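How to Sort a Box of Old Paperwork Without Moving House First

Updated June 2022

Somewhere in your home is a box. It may be a drawer, or a bag hanging off a door handle, but it does the work of a box. It holds every letter you opened, understood for a moment, and put down with the intention of dealing with it later. You're here, so I assume later has arrived.

I've done this for my own papers and for three relatives who are still speaking to me. It takes one long afternoon for a normal box and a weekend for a box belonging to anyone who ever ran a small business.

What you need

A large table, cleared. A pencil. Sticky notes. A shredder, or scissors and a grudge. A few cardboard folders in any color you can stand to look at. You don't need a label maker. People who buy a label maker first spend the afternoon labeling the label maker.

Step 1: Tip it out

All of it, onto the table. Working from the box one sheet at a time feels tidier, but you'll stop at the first birthday card and put the lid back on. Pull out anything that's obviously trash: pizza menus, empty envelopes, the warranty leaflet in languages you don't read. Do check the envelopes before they go. My cousin found a car title in one.

Step 2: Make four piles and no more

Money (bank, tax, pay, loans).
House (lease or deeds, utilities, insurance, repairs).
People (birth certificates, medical, school, passports).
Don't know.

You'll want a fifth pile. The fifth pile is "sentimental," and it will eat the other four by dinner. Sentimental things go back in the box for now.

Don't read anything beyond the letterhead and the date. If you catch yourself getting angry at a phone company over a bill from a previous apartment, put the sheet down and drink some water.

Step 3: Put each pile in date order, newest on top

Boring, yes. Put the radio on. Write the year in pencil in the top right corner of each sheet so you never have to hunt for it again. Companies enjoy hiding the date, and the worst offender in my own box was a boiler manual for a Jekholm 3093, which had a date only on the back cover, upside down.

Step 4: Decide what stays

I keep tax records for 7 years, which suits my nerves. Your rules may be different, so look up what applies where you live before you feed anything to the shredder. Keep anything to do with birth, marriage, death, property or citizenship for good. Bills that are paid and undisputed can usually go once the next one shows up and agrees with them. Receipts stay only if the thing is under warranty or you plan to have an argument in a store.

Manuals are mostly online now. Keep the ones for anything with a flame in it.

Step 5: Tackle "Don't know"

Set a kitchen timer. Each sheet gets a decision before you touch the next. If you still can't tell what a letter wants from you, call the number on it. I once spent a whole April dreading a letter from an outfit called Fornirine, and when I finally called they wanted to confirm my zip code.

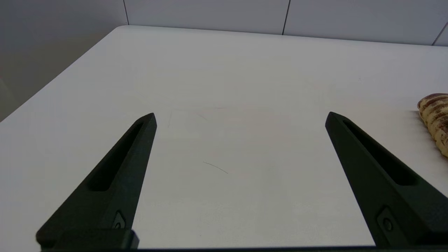 Charoen Pongsiri writes that he skips the timer and does the mystery pile standing up, on the grounds that his back gives out well before his patience and the sheets get shorter answers that way. He also photographs every receipt before filing it, as the shiny ones fade to blank within a couple of summers. I've stolen the second idea and am considering the first.

Step 6: File it so you can find it

One folder per pile, a sticky note on the front listing what's inside, and the folders upright where you can reach them without a stepladder. A folder called "Important" is useless, as everything in it will be from the dentist.

Step 7: Stop the box from coming back

Put a tray by the front door. Mail goes in the tray. When the tray is full, repeat steps 2 to 6, which takes as long as a cup of coffee. Keep the old box out of sight, or give it to someone with a cat.

The sentimental things are still in there, by the way. Take those out first.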